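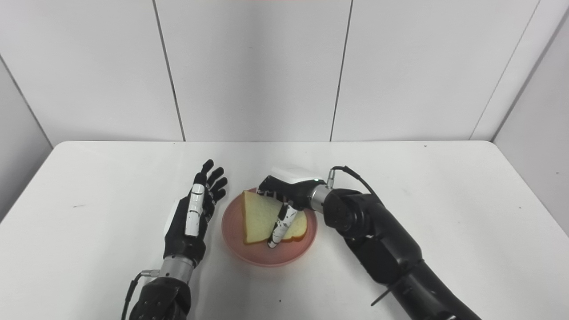 *Sliced bread on a pink plate.*

# How to Move a Shared Photo Library to a New Account in Pastinix

Applies to Pastinix desktop 4 and later. The mobile app can view a transferred library but cannot start a transfer.

A shared library in Pastinix belongs to the account that created it. Other members can add photos, edit captions and create albums, but the storage is charged to the owner. When the owner closes the account, members keep read access for 30 days and the library is then deleted. To keep it, transfer it to another account first.

The steps were written by Cleiton Bittencourt using a library of 2253 photos in two albums and a loose pool. Your counts will differ, but the screens are the same.

## Before you start

Check the following:

- You are signed in as the owner. Members see the **Transfer** button in gray.
- The receiving account has enough free storage for the whole library. Partial transfers are not supported.
- The receiving account is already a member. If it isn't, send an invitation from **Library > People** and wait for it to be accepted.
- No import is running. The status bar should read *Idle*.

Turn off automatic upload on every phone that feeds the library. An upload that arrives during the transfer is placed in the old owner's private library and has to be moved by hand.

## Step 1: Record the current counts

Open **Library > Info** and write down the total, then the count for each album. In the test library:

| Item | Photos |
|---|---|
| Album "Brultness" | 1008 |
| Album "Titow" | 363 |
| Not in an album | 882 |
| Total | 2253 |

A photo that is in two albums is stored once, so album counts can add up to more than the total. There was no overlap in the test library.

## Step 2: Make a local backup

1. Select **Library > Export**.
2. Set **Format** to *Original*. The *Compatible* setting converts everything to JPEG and drops edit history.
3. Check **Write sidecar files**. Captions and face tags are saved in these files. Without them, the backup holds the photos only.
4. Choose a folder on a drive formatted as NTFS, APFS or ext4. FAT32 will reject any video larger than 4 GB, and the export stops at the first one.
5. Click **Start**.

When the export ends, open the log and look for lines that begin with `SKIP`. Each one names a file that was not written. The usual cause is a file name with a colon or question mark in it. Rename the photo inside Pastinix and export that photo again.

## Step 3: Start the transfer

1. Go to **Library > Settings > Ownership**.
2. Click **Transfer** and pick the receiving account from the list.
3. Choose what happens to your own access: *Stay as member* or *Leave*. Pick *Stay as member* for now. You need access to check the result.
4. Enter your password and confirm.

The receiving account gets a notice and has 72 hours to accept. The library is read-only for all members during that time. To cancel, go back to the same screen and click **Withdraw**.

## Step 4: Accept on the receiving account

1. Sign in to the receiving account on a desktop.
2. Open the notice and click **Review**.
3. Confirm that the storage figure shown is below the free space in the account.
4. Click **Accept**.

Photos are not copied over the network at this stage. Only the ownership record changes, so the step normally finishes within a few minutes.

## Step 5: Check the result

Open **Library > Info** again and compare it with the numbers from Step 1. If the total matches but an album is short, the album index is out of date. Run **Library > Tools > Rebuild index**. In the test, "Titow" showed no photos until the rebuild and 363 after it.

If the total itself is short, look in the old owner's private library for late uploads. Select them, choose **Move to**, and pick the shared library.

Links shared by web address stop working after a transfer. Create new ones under **Album > Share** and send them out again. Links protected by a password need a new password too.

## Common errors

**"Recipient not eligible."** The receiving account is not a member, or has not confirmed its email address.

**"Library busy."** An import or export is still open. Close Pastinix on all computers, wait five minutes, and try again.

**"Quota mismatch."** Free storage fell below the library size after the notice was sent. Free up space on the receiving account, withdraw the transfer and repeat Step 3.

**Face tags missing.** Tags are rebuilt in the background on the new account. If they are still missing the next morning, import the sidecar files from the Step 2 backup with **Match by file name** checked.

Turn automatic upload back on when the counts match. Each phone will ask for the destination library once.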